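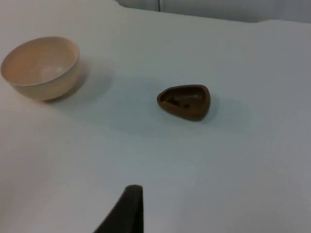

A round bowl on the white table.

Clunton House Residents, minutes of the August meeting

Place: reading room, ground floor
Start: 6:30 p.m.
Chair: Charmaine Van Wyk

1. Minutes of the previous meeting
The minutes were read and accepted with one correction. In the point about the side gate it was written that the lock "is repaired." It should be "will be repaired." The lock is still not repaired, see point 4.

2. Hot water
The resident of apartment 304 informed us that in the mornings the water stays cold for a long time, mostly before 7 a.m. Other residents on the same riser have the same problem, but on the street side there is no problem. Charmaine spoke with Jarance, the company which looks after the boiler. They think that the circulation pump is too weak and they want to look at it before the heating season begins. The visit needs access to the cellar and to two apartments on the top floor. A note with the hour will be put in the mailboxes.

One resident asked if the rent can be reduced for this time. Charmaine does not know and she will ask the owner in writing.

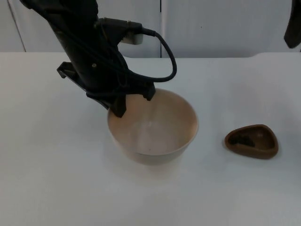
It was also asked that Jarance does not turn off the water without notice, as it happened in spring. The meeting agreed to put this sentence in the letter.

3. Bicycle cellar
There are too many bicycles and some of them have not been moved for years. Proposal: every bicycle gets a paper tag with the apartment number. Bicycles without a tag will go to Cerden, the repair workshop behind the market, who take old ones for parts. There was a long discussion about how much time people should have. Some wanted one month, others said this is too short in the vacation time. It was decided on 60 days from when the note is hanging at the door.

Children's scooters do not need a tag. Baby carriages stay under the stairs as now.
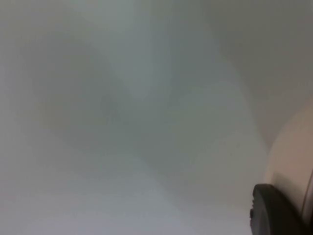 The question of a second rack was moved to the next meeting, as we have no price for it.

4. Side gate
The locksmith came once and found that the part was the wrong size. A new part is ordered. Until then please close the gate with the chain after 10 p.m. and do not hang the key on the hook outside. It was there again last week.

5. Courtyard
The linden tree must be cut back on the wall side. The owner pays for this. The residents would like to keep the bench where it is, and Charmaine will tell it to the gardener. Cele, the bakery next door, asked if they may put their delivery boxes in the courtyard in the early morning. The meeting voted: yes, until 8 a.m., with 3 against. We will talk about it again if there is noise.
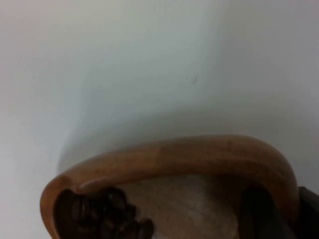 Žofie Jelínek
Keeper of the minutes

6. Other matters
The light on the second landing goes off too quickly. The timer can be set longer and Charmaine has the key for the box.

Somebody left an umbrella and a pair of reading glasses at the last meeting. They are on the shelf in the reading room.

Please do not put cardboard in the paper bin without folding it.

The meeting ended at 8:10 p.m. The next one is planned for after the visit of Jarance, and points for the agenda can be given to Charmaine Van Wyk or put under my door.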